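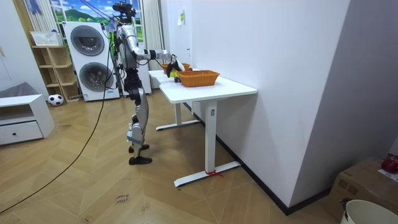
A humanoid robot at a desk with two baskets, laundry machines behind it.

6 min read

Can a robot do my chores yet? Your questions, answered with a sigh

I'm Crescencio Nieto. I write about home and small-shop automation, and these are the questions that fill my inbox, usually from people standing next to a full sink.

Can I buy a robot that does the housework?

You can buy one that vacuums, one that mows, and several that wash dishes, which we've been calling dishwashers for so long that they no longer get any credit. A robot with arms that wanders the house and deals with whatever it finds is a different purchase, and for most of us it's still a purchase of hope.

What about laundry?

The washing and drying were solved before I was born. What's left is getting the stuff in, getting it out, and folding it. Cloth is miserable for a machine because it never holds the same shape twice. My own fitted sheets have beaten me for years, so I try not to gloat.

So what are they decent at?

Picking up a solid thing and putting it somewhere else. If the thing keeps its shape, sits in the open and has a clear home to go to, you're in good territory. Tidying a desk is a fair test: a few objects, a couple of baskets, a rule about what belongs where. 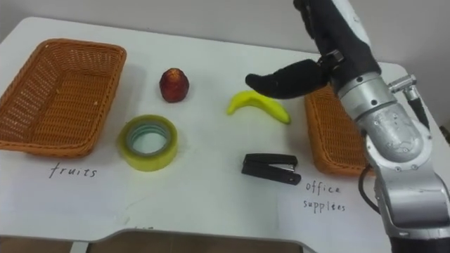 Sorting sounds simple until you write down what it takes. The machine has to know that a banana counts as fruit and a stapler counts as office supplies. It has to work out where to grab each one. A roll of tape lying flat is low and wide and gives fingers very little to pinch. A stapler wants to be held along its length. Then the hand has to let go over the right basket. My nephew can do all of this, though he charges for it.

Does it matter if the fruit is plastic?

A toy banana doesn't bruise, and you can practice on it all week without attracting flies. Real ones are softer and go brown if you squeeze them. I'd want to see any machine handle a ripe one before I let it near my groceries.

Why does everything take so long?

Caution, mostly. A slow arm does less damage when it's wrong. I once timed myself clearing the kitchen counter and got 39 seconds. I've sat through demonstrations where one spoon took longer than that, and the room clapped.

Do I need one with legs?

Do you have stairs? If not, wheels are cheaper and much harder to tip over. Legs look wonderful in a brochure. The Trurkard people asked me to rank their walking model against their rolling one, and I picked the one that could be left alone with a rug.

What about my shop? I pack orders, I don't fold socks.

You're closer than the homeowners are. Shops have the same bins in the same places every morning. A reader who runs Stekmont, a parts counter with 200 bins, put in a fixed arm to restock the front row. It handled 1047 parts in its first month and needed a person for 71 of them. He was pleased. The person was less pleased, having been promised a quiet October.

Is Flovier any good?

It's scheduling software. It will tell you when to mop.

Should I wait?

If you need the floor clean tonight, yes, wait, and use a mop. If you run a shop with one dull, repeated job, go and ask for a trial on your own parts, with your own lighting, and bring the awkward items. Every seller has a favorite object. Hand them yours.

Will it put things away in the right drawer?

Label the drawers first. You'll find this helps the people in the house too, for a week or so.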